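Startseite Studium Projekte Werkstatt Kontakt
Suchbegriff eingeben Suchen

Projektbericht: Behälter und Arbeitsplatz für die Teilesammlung im Werkraum Telitz

Verfasserin: Aaliyah MacDonald
Stand: 27. Juni 2022

1. Ausgangslage

Im Werkraum Telitz werden Reststücke aus den Semesterprojekten gesammelt. Bis zum November lagen sie in Pappkartons unter den Fenstern. Die Kartons waren an den Ecken durchgerissen, und kleine Teile mussten lange gesucht werden. Das Projekt sollte klären, welche Art Behälter sich für gemischte Teile eignet und wie der Platz darum herum eingerichtet sein muss. Für Material standen 200 Euro zur Verfügung. Die Arbeit ist auf 16 Wochen verteilt worden, die Betreuung lag beim Lehrgebiet Okafor.

2. Vorgehen

Verglichen wurden drei Varianten: ein Kunststoffkasten mit Deckel, ein Holzkasten mit Fächern und ein offener Metallbehälter. Der Kunststoffkasten stammt aus der Serie Lultby, der Holzkasten wurde selbst gebaut. Der Metallbehälter kam aus dem Lager Roltberg und war gebraucht. Alle drei wurden im normalen Betrieb eingesetzt, jeweils mit denselben Teilen. Notiert wurden Standfestigkeit, Zugang von oben und Aufwand beim Reinigen.

Beim Holzkasten waren die Fächer zu schmal. Flache Teile mussten hochkant eingestellt werden und verklemmten sich. Der Kunststoffkasten war leicht und gut zu tragen, der Deckel wurde aber nach kurzer Zeit nicht mehr aufgelegt und lag dann im Weg. 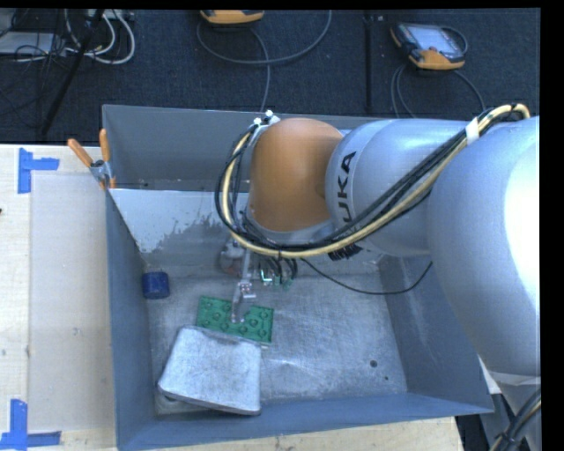
Der Metallbehälter wurde am Ende für die größeren Teile gewählt. Er ist schwer und verrutscht nicht, wenn man hineingreift. Ungünstig ist, dass flache Stücke sich darin übereinanderschieben: Die graue Metallplatte mit den runden Ecken verdeckt einen Teil der unteren Kante des grünen Stücks dahinter, und das grüne Stück liegt leicht schräg. Für solche Teile wäre eine Einlage sinnvoll, die sie nebeneinander hält. Kratzer auf Metallteilen spielen für die Sammlung keine Rolle, empfindliche Oberflächen sollten trotzdem getrennt liegen.

3. Arbeitsplatz

Der Behälter steht auf einem Tisch mit heller Holzplatte. Die Höhe hat sich beim Sortieren bewährt, man muss sich nicht bücken. Offen ist noch die Ablage für Geräte und Kabel. Sie liegen auf dem dunklen Boden hinter dem Tisch, und lose Kabel sind dort schlecht zu erkennen. Vorgeschlagen wird ein niedriges Regal an der Rückwand — mit einem Kabelkanal auf der Unterseite. Die Kosten dafür sind im Budget nicht enthalten.

4. Offene Punkte

Die Sammlung umfasst nach der Liste des Werkraums ungefähr 3000 Teile, davon ist der kleinere Teil beschriftet. Die Einlage für den Metallbehälter ist gezeichnet, aber nicht gebaut. Als Material ist Filz auf einer dünnen Trägerplatte vorgesehen. Der Holzkasten wird mit breiteren Fächern umgebaut und bleibt für Schrauben und Kleinteile in Gebrauch. Der Kunststoffkasten geht an die Nachbargruppe.

3 Kommentare 16 Mal geteilt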